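Filed under: Home & Cleaning / Floors / Carpet

Carpet tips I've quit believing, and a few I still use

I keep a folder of carpet advice torn from magazines and printed off the internet. Last November I went through it in the apartment, which has beige carpet in nearly every room, and tried whatever I could stand to try. Most of it went in the bin.

Baking soda as a weekly freshener

Everyone recommends this. Sprinkle, wait, vacuum. What they leave out is how fine the powder is. A good part of it goes straight past an ordinary vacuum bag and the rest works its way down into the backing. I did it every week for a couple of months and the room smelled the way it had before, only dustier. If the carpet smells, something is in it. Find the spot and clean the spot.

Vacuuming under low furniture

The usual tip is to move everything once a month. I don't know who does that. A table on slab legs with a second one tucked under it takes two people to shift, and the dents left behind look worse than the dust did. Pull out the small piece, run the crevice tool along the baseboard, push the small piece back. Move the big one twice a year. 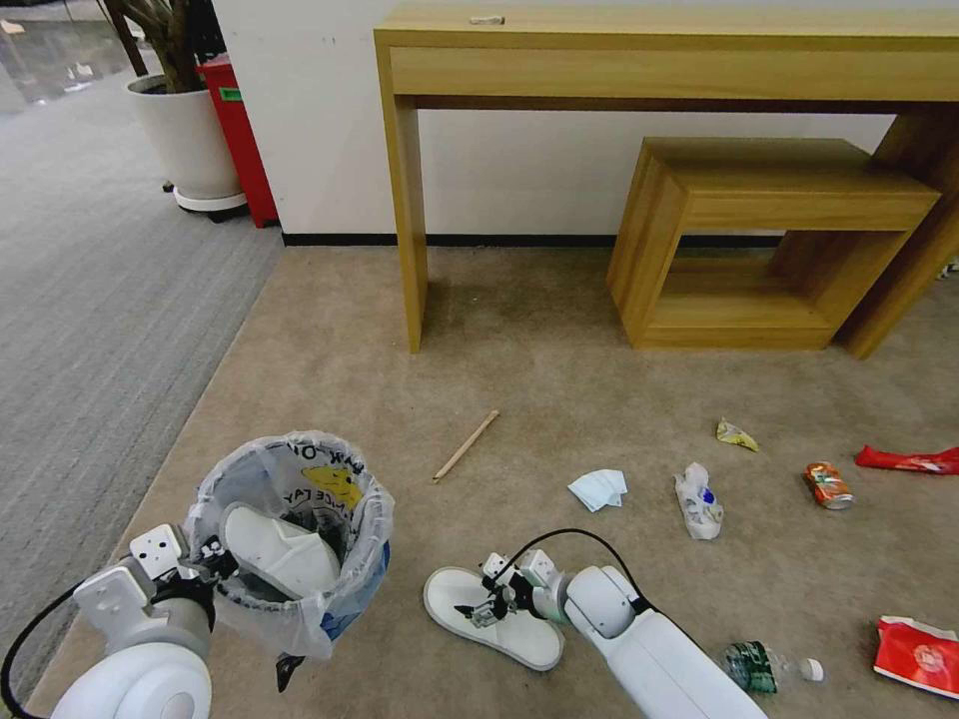
Ice cubes on furniture dents

This one half works. The melted water swells the fibers and you can tease them up with a spoon. A damp cloth does the same job without a puddle. Dents from anything heavy that has stood there for years won't come all the way out, whatever the before-and-after pictures show. And please don't go over synthetic carpet with a hot iron. I have seen the shiny patch that leaves.

Pick up first, then vacuum

Dull, and probably the only tip in the folder that saved me money. Paper scraps, bits of wrapper, twist ties and thread all end up around the brush roll, and then you're on your back with a pair of scissors. Go over the floor by hand with a bag before you plug anything in. Cords too - a thin one lying along the wall gets sucked up before you hear it.

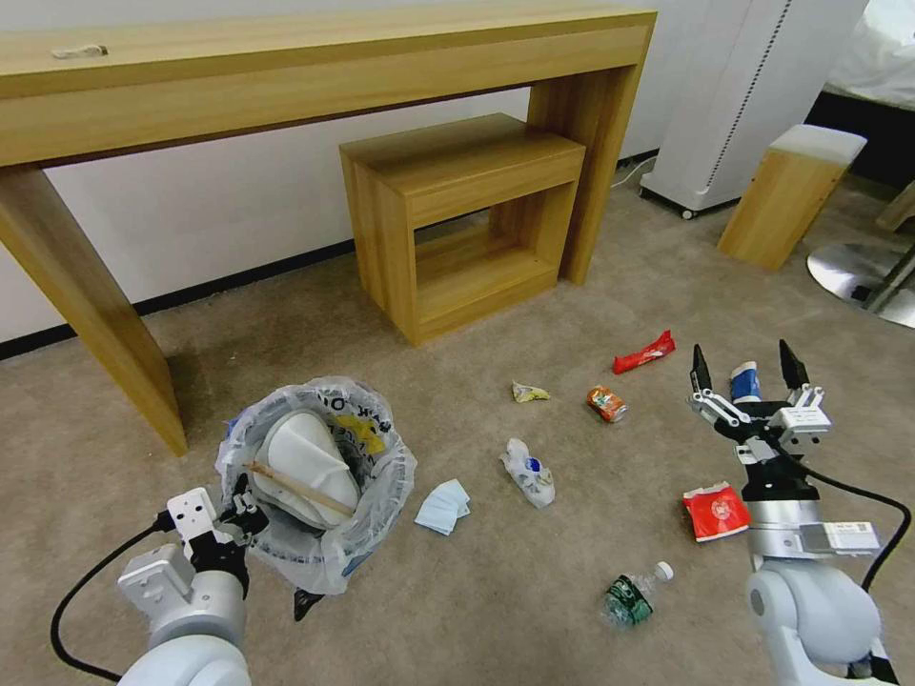

I also quit believing in the slow, careful single pass. Two passes at a normal speed, the second one crossways, got more grit out of my carpet than one slow one. I judged that by looking in the canister, so take it for what it's worth.

Carpet powders and sprays

I bought a Starby spray that promised to lift "set-in" stains. On old coffee it did what plain water and a drop of dish soap did. Blot, don't scrub, and rinse the soap out or the spot will pull in dirt and come back darker. A 500 ml bottle of the stuff lasted me four stains. I won't be buying another.

Will an air purifier keep the carpet clean?

No. It may help with what's floating around, and you may like having one for other reasons, but crumbs and grit don't float. The sellers are happy to let you mix those two things up. Check the filter price before you check anything else.

Shampooing every season

Rental machines leave a lot of water behind, and a carpet that stays damp overnight can turn sour. Once a year is plenty for a room where people take their shoes off. Open the windows and start at 7 in the morning so it has the whole day.

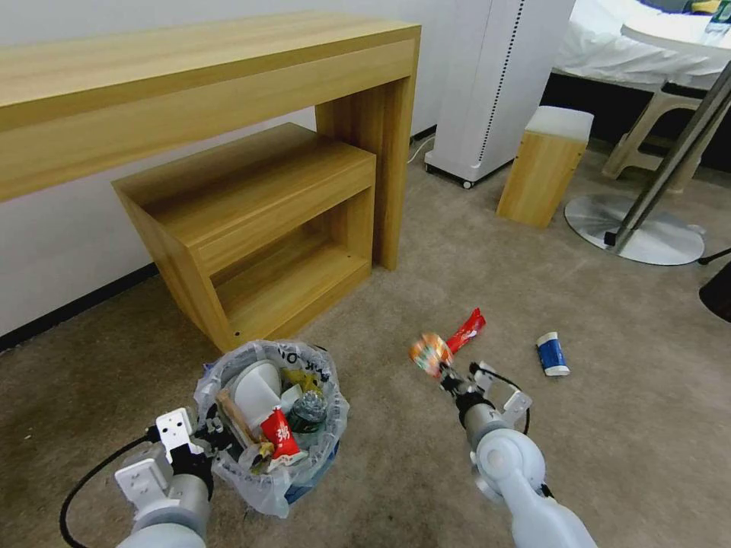 Reshma Xaba wrote in to disagree about the baking soda. Hers goes down once a year before the shampooer, never weekly, and she says it does take the edge off a dog smell as long as you vacuum it up the same afternoon. She has the bagless kind and washes the filter straight after. I'll allow once a year. I still wouldn't do it over a thick pad.

Floratstead Home Notes | Contact | Back to top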